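Londport Teleop Set - README

Version 2, July 11, 2021

The set contains 1,462 demonstrations of simple kitchen and bathroom tasks, made by remote control in the Rallis simulator. An operator moves the arm with a hand controller, and we save the wrist camera view, the joint positions and the gripper opening at every step. There are 7 tasks. Each one has its own folder with a short text file of instructions.

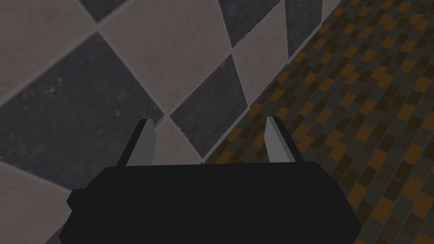

Room textures are changed between episodes, so that a policy does not learn the task from the background. The list of textures is in rooms.txt. Strong patterns, like the diagonal light and dark wall tiles together with the small orange, brown and gray floor tiles, are kept on purpose - please do not filter them out. Frames with open fingers and no object are also kept.

Known problems: in 2 episodes of the Trundcombe folder the gripper value is missing. We will repair this in the next version.

To load the data, use the reader from the Ginerura package.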